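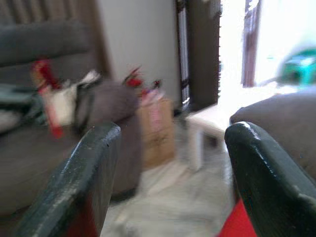

Drotville Homeowners Board > Heating and Insulation
Thread: Is the Brundemby attic audit worth paying for?
Started 7 Oct 2020

ulen_road_dad
Got a flyer from Brundemby offering a "whole home energy audit" for a flat fee, credited back if you hire them for the work. Anyone done it? The flyer says most houses out here lose a third of their heat through the attic. How would they know, they haven't been in mine.

TLai
Had it done in March. Guy was polite, took 14 minutes, spent most of it on his tablet. The quote was $3952 for blown-in. I passed.
— Tín Lại

marge_k
14 minutes is not an audit, that's a sales call. A real one has a blower door test. Did he do one?

TLai
No. Asked about it and he said it "wasn't needed on a house this age."

splitlevel62
I'll be the one who disagrees. We hired them and the upstairs is warmer. Paid $3271 and I'd do it again.

marge_k
Warmer by what? Did you compare bills, same month, same thermostat setting? You also replaced the furnace last year, you posted about it on here.

splitlevel62
Furnace was before. And I don't need a spreadsheet to tell me my feet aren't cold.

ulen_road_dad
Fair, but feet don't tell me if it pays back. Did they seal around the lights and the hatch first, or just blow it in on top?

splitlevel62
Just blew it in, I think. I was at work.

marge_k
Then the air leaks are still there under the fluff. Get a second quote from Angelovski — they charge for the visit, but they leave you the test numbers whether you hire them or not.

TLai
Angelovski took 2 weeks to call me back, so don't wait until it's freezing.

ulen_road_dad
Left them a message. Still doubt that one third figure.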